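Piserik begins collecting assembly examples for desktop computer repair

26 Mar 2023 – Piserik has started recording examples of computer assembly work to train a learning system for its robot arms. The project, named Halard, covers work that repair shops still do by hand, such as placing memory modules and handling cables inside a case.

Operators guide the arms through each task by remote control. Every attempt is saved with camera video and arm positions, and a reviewer marks it as complete or failed. Failed attempts are kept and labeled. Piserik has recorded some 400 attempts since February and plans to add 100 more for each of 8 tasks.

"Used computers are not laid out the same way," said Bereket Gashaw, who leads the project. "Cables sit wherever the last person left them. The system has to see a lot of that before it can handle a machine it hasn't met."

Parts are held in printed fixtures between attempts. Operators change the position of the case on the table after each group of recordings – small shifts at first, larger ones later. 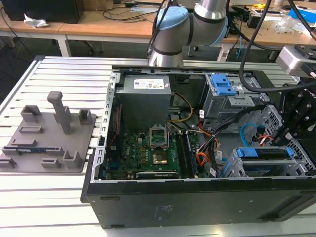
An open desktop tower on the Halard work table, with a printed fixture plate at left.

The first trained model will be tested at Clornunov, a computer refurbisher. Piserik will publish the task list and the labeling guide before testing starts.

Contact: Piserik Press Office | © 2023 Piserik. All rights reserved. | Back to top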